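3.2 Small litter on a hard, shiny floor

What people leave on the floor near a shoe rack is wonderfully varied, and we think it deserves more attention than it gets in studies of household tidying. Carpet hides small litter. Glossy tile does the reverse, though its reflections can make a pale scrap hard to tell from a patch of light. Of the 21 homes in the Grindstead survey, five had tiled floors of this kind, and they gave us our richest notes (Figure 2).
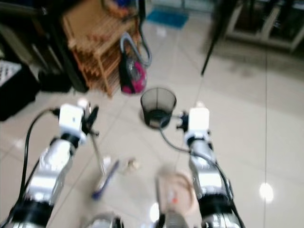
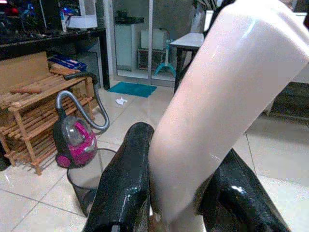

Figure 2. Tiled floor with a slatted wooden rack. First picture: small items on the tiles, with a mesh wastebasket and a canister vacuum cleaner nearby. Second picture: the rack, with items on its top shelf.

A mesh basket within reach changes the job a great deal – scraps can go straight in, while a brush or scraper has to be put somewhere else. That second choice is the interesting one! Boersma's notes from July list the nearest shelf as the usual answer, and we found the same in two of the five tiled homes. Open slats seem to invite it. We return to shelf use in Section 4.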